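Last updated May 2020

# Desk kits: frequently asked questions

These are the questions we get most often about the Wukbridge desk kit, the set of small items supplied with every desk in the Wukbridge building. If your question is about heating, door passes or meeting rooms, please see the separate pages for those.

## What is in a desk kit?

Each kit has the following:

- one desk mat
- one divided tray
- one power strip
- one pack of cable ties
- one cloth for wiping down

The desk, the chair and the fabric partition belong to the room and are not part of the kit. They stay where they are if you move. The kit goes with you.

There are 114 desks in the building and each one has its own kit. The kit number is written on the card in your welcome folder. Please quote it if you write to us about a missing or damaged item.

## Can I choose the colour of the mat?

Yes, if we have it in stock. Mats come from Heveo in four colours: purple, grey, green and dark blue. Purple and grey are nearly always available. Green tends to run out after new tenants arrive.

You can swap your mat for another colour once without charge. After that we ask you to pay for the replacement.

## Which way round does the mat go?

Either way up is fine, as both faces are the same. You can set it square to the edge of the desk or at an angle, whichever suits the way you sit. Plenty of people who work from one corner of the desk turn the mat to match.

The mat should lie flat. If a corner has curled, turn the mat over and leave it overnight with a few books on the corner. Do not iron it. We have had to throw away mats that were ironed.

## Is the mat meant for a mouse, or for small work?

Both. It was chosen mainly for people who handle small parts, who find it easier to see things on a plain coloured surface than on a white desk. Thin or see-through pieces are the worst for getting lost on white. A mouse works well on it too.

It is not a cutting mat. A craft knife will go straight through it. If you need to cut, ask for a board from the store room.

## Where should the tray go?

Next to the mat, on the side of the hand you use less. Most people find they want it close enough to reach without leaning. It does no harm if the tray sits partly over the edge of the mat, but check that it is not rocking if you are going to put anything round in it. 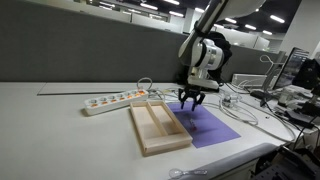 ## What is the divider in the tray for?

The divider runs along the length of the tray and gives you two long compartments. The usual arrangement is tools on one side and parts on the other, or pens on one side and everything else on the other. There is no rule about it.

The trays are made by Kerkus and the divider is fixed. Please do not try to lever it out. If you want an open tray with no divider, we keep a few in the store room and will exchange yours.

## How do I clean the tray?

Tip it out, then wipe the inside with a cloth that is damp but not dripping. Dry it straight away. The corners collect crumbs and pencil shavings, and a dry paintbrush is the easiest way to get them out.

Do not soak the tray or put it in the kitchen dishwasher. The wood swells and the joints open. A tray that has been through the dishwasher counts as damaged and not as worn.

## How do I clean the mat?

Warm water and a drop of washing-up liquid. Wipe it, rinse the cloth, wipe it again and let it dry flat. For ink, try a little more washing-up liquid and leave it for a few minutes before wiping. Some inks will not come out.

Please avoid bleach and anything with solvent in it. They take the colour out in patches.

## Where should the power strip go?

Towards the back or the side of the desk, with the sockets facing up. Keep it clear of the mat so that you are not lifting plugs over your work. It can lie straight or at an angle. What matters is that the cable coming out of it is not bent hard against the partition or trapped under anything.

Do not put it on the floor. The floor is washed every evening.

## How much can I plug into it?

The total must stay under 2,000 watts. Computers, screens, lamps and phone chargers will not get you anywhere near that. A fan heater can use the whole allowance by itself, so heaters are not allowed on the desk strips at all. The same goes for kettles and toasters.

Never plug one strip into another. If you have run out of sockets, write to us and we will come and look at the desk with you.

## Does the power strip need to be tested?

Yes, and we do it. All strips in the building are checked each November. You will get a notice beforehand asking you to switch off and unplug anything delicate. The check takes a few minutes for each desk.

If you bring your own extension lead it has to be tested as well before you use it. Bring it to the front desk and allow 4 working days.

## What should I do with long cables?

Coil the spare length loosely and leave the coil at the back of the desk, behind the mat. Loops about the size of a saucer are fine. Tight coils strain the cable near the plug, and very tight ones can get warm if a lot of current is going through them.

The ties in the kit are the reusable sort. Put one on each coil if the cables slide about. When the ties wear out, there are more in the top drawer in the print room.

It helps to keep white cables and grey cables in separate bundles if you have several. On a white desk they are hard to follow by eye, and people do pull out the wrong one.

## Things keep falling down behind my desk. Can that be fixed?

Most desks have a thin raised strip along the rear edge that stops pens and small parts rolling off. If yours is loose or missing, tell us and we will refit it. The job does not need the desk to be cleared completely, only the back part.

Please do not pull the desk away from the partition yourself. The feet catch on the floor covering.

## Can I pin things to the partition?

Yes. Use ordinary pins and keep to paper and light card. Sticky tape leaves a mark on the dark fabric that we have not found a good way to remove, so please do not use it. Hooks that go over the top are allowed for coats and bags, provided nothing hangs down on your neighbour's side.

## Can I leave work out overnight?

You can, but the cleaners will not wipe any desk that has things on it. If you want the desk wiped, put loose items in the tray and move the tray onto the mat. They will clean around those and leave them where they are.

Small parts left directly on the mat are not moved by anyone. Clear plastic items on the bare desk are easy to miss under the ceiling lights, so put these in the tray too if they matter to you.

## Something from my kit is missing. What now?

First check the desks on either side. Kits get mixed up when people share tools, and trays in particular tend to wander. The kit number is on the underside of each tray.

If it does not turn up, fill in the short form at the front desk. We replace one lost item per kit each year free of charge. After that the cost is added to the next invoice.

## Can I buy the same tray or mat for use at home?

We do not sell them. The trays can be ordered from Kerkus and the mats from Heveo. Ask at the front desk for the order codes, as both firms make several sizes and the names are much alike.

Thaweesak, the furniture shop on the ground floor, keeps a similar tray without a divider. It is a little shallower than ours.

## I am moving to another desk. What do I take?

Everything on the list at the top of this page. Switch off and unplug the power strip before you lift it, and carry it with nothing attached. Wipe the old desk when it is clear.

If you are leaving the building altogether, leave the kit on the desk with the strip unplugged and the tray empty. We check it against the list and return your deposit with the final invoice.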